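Workshop Notebook, Manipulation Bench, Wato Building
Entry for July: whether suturing results carry over to household mending and shop-floor tying

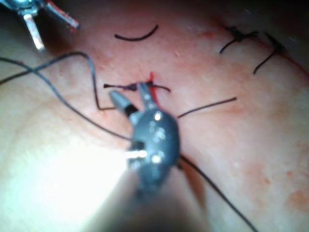

Jhair Chambi objects to the title of this entry. In his opinion a machine that can tie a knot under a surgeon's direction has shown nothing about whether it can sew on a button, and the two should not be discussed on one page. His objection is recorded first at his request. The remainder of the entry sets out why the comparison was kept, and where he is right.

Background. The group was asked by Sutcliffe to give a written opinion on which thread and cord tasks could be handed to a machine at the present state of the art. The request named 3 tasks: closing filled cloth bags with a drawn and knotted cord, repairing split seams in work clothing, and tying wire bundles with waxed lacing cord. The first and last are shop-floor work at the Vesadport site. The second is done by hand in the site laundry, and is the nearest of them to a chore that anyone would do at home.

Surgical work was taken as the reference because it is the most demanding knot work we know of that is carried out through instruments. A row of separate knots along a closed incision, each with its own tails, is a fair picture of what good thread handling requires. Black suture on pale tissue also gives strong contrast, an advantage we shall not have with navy thread on navy cloth.

The following point should be kept in view by anyone citing this entry. Instruments of this class are ordinarily moved by a surgeon at a console. The hand skill and the judgment belong to the person. What the instruments demonstrate is that metal jaws of a suitable shape can hold, pass and tighten a thread. The mechanical question may therefore be treated as largely settled. The question of control may not, and it is the one that Sutcliffe is paying to have answered.

Bench work. Cord tying was attempted on the Brovo arm pair with the standard parallel jaws, using waxed lacing cord on a fixed dummy bundle. The program was the scripted one from the spring, with no changes except to the approach height. Of 12 attempts, 7 produced a knot that held under the hand-pull check. The failures were of two kinds. In most, the free end was not where the program expected it to be after the first wrap, and the second jaw closed on nothing. In the others the end was caught correctly and then pulled out of the loop while the knot was being tightened.

The same task was given to an experienced bench technician, who completed every tie without looking up for most of them. It was noted that the technician found the free end by sliding a thumb along the cord. Our jaws have no equivalent of this. The force reading at the wrist is too coarse to report the passage of a cord between the fingers, and the overhead camera loses the end whenever the arm is above it.

Seam repair was not attempted as a full task. A trial was made of picking up a threaded needle from a magnetic pad and passing it through two layers of cotton drill. The needle was picked up reliably. It turned in the jaws as soon as it met the cloth. Jaws with a serrated face would be expected to reduce the turning, and a pair has been requested. The present smooth pads should not be used again for needle work, as the last trial left a score across one of them.

Bag closing was examined on paper only. The cord is thick, the knot is simple and the tension is not critical. The difficulty lies in gathering the cloth at the neck, a step for which we have no method. A fixed funnel or ring might do this without any arm being involved, in which case the robot would be left with the drawing and tying alone.

Discussion. Chambi's position is that a sewing machine, a bag stitcher and a cable tie tool already do these jobs, and that the proper answer to Sutcliffe is to buy them. For bag closing this is accepted. A stitcher would finish 300 bags before our arms had been set up. For lacing, the customer's drawing calls for cord and does not permit plastic ties, so the point does not apply. For mending, a sewing machine makes the seam well enough, but a person still has to find the split, turn the garment and lay the edges together. Automating the stitch removes the shortest part of the job.

On the wider question of household chores, the view of this bench is that mending by an unattended machine is not near. Loose cloth changes shape each time it is touched, and a home offers no fixture to hold it. We would decline to put a date on it in the reply.

Provisional answers for Sutcliffe:
Bag closing: use existing equipment.
Lacing cord: possible with a fixture, not yet reliable enough for production.
Seam repair: leave with the laundry staff.

Outstanding:
Serrated jaws for the Brovo pair, on order.
Side camera to be mounted low, on the operator's left, before the next cord trial.
Repeat the cord trial with a clamp holding the free end after the first wrap.
Chambi to draft the paragraph on commercial stitchers. He has asked that it be placed ahead of ours.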